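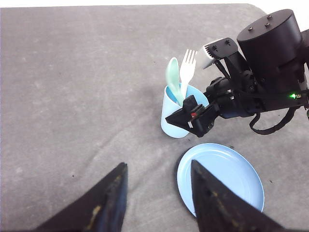 Light blue cup with spoon and fork, gray cloth.

Bench notebook, Wostorer Water Laboratory
April, entry opened 8:40 a.m.
Subject: mineral residue on tableware washed in hard water

Purpose of this entry

The laboratory has been asked to account for the white film reported by school kitchens on the Dankwa supply. The kitchens attribute the film to detergent. Earlier entries in this book leaned the same way, and that reading is now in doubt. The present entry records the water results and sets out the order of the remaining work.

Water as received

Conductivity of the Dankwa tap sample, corrected to 25 degrees, was 964 microsiemens per centimeter. The reading was taken on the Trotico meter after calibration against the fresh standard. The old standard had been left uncapped and was discarded. Readings made with it are struck through on the preceding page and should not be copied into the summary table.

Total hardness was measured by titration. The first endpoint was overshot and that run is void. The repeat runs agreed within the tolerance of the method and place the sample well inside the very hard range. Most of the hardness is calcium. Alkalinity is also high, so that a good part of the calcium can be expected to come out as carbonate when the water is heated.

Chloride and sulfate have not been measured. The bottles are in the cold cabinet, second shelf, with blue labels.

Detergent

Trosolel powder was dosed at the level printed on the kitchen instruction sheet. The sheet was written for softened water. It makes no allowance for hardness, and the dosing spoon supplied to the kitchens does not match the weight given on the sheet. Both points are to be raised in writing with the district office. 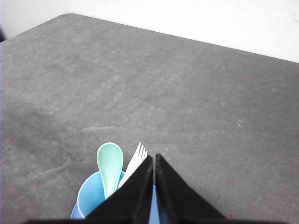

Rinse trial

Two basins were prepared, one with tap water and one with deionized water. All pieces were washed in the same detergent solution, divided between the basins for rinsing, and left to air dry on the rack. The complete trial was carried through 13 cycles.

Pieces rinsed in tap water carried a film that came away with dilute vinegar and did not come away with plain water. Pieces rinsed in deionized water carried no film that could be detected by wiping with a black cloth. The result supports carbonate scale from the rinse. Silicate from the powder is not excluded, and a vinegar test alone will not settle it.

Drying time was not controlled. The rack nearest the vent dried first, and the next trial should rotate the positions.

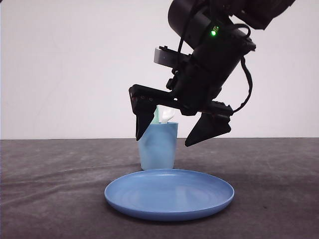
Naheed Hashmi objected at the review that the basin trial says little about a kitchen machine, where the final rinse is far hotter and lasts a few seconds, and asked that no recommendation go to the schools until a machine has been sampled at the rinse arm.

The objection is accepted. The draft letter is withdrawn. Two sample bottles, acid washed, are to be made ready for the machine visit, and the inlet temperature is to be logged along with each draw.

Outstanding: chloride, sulfate, silica on the dried film, weight of one level dosing spoon. Entry closed 4:15 p.m.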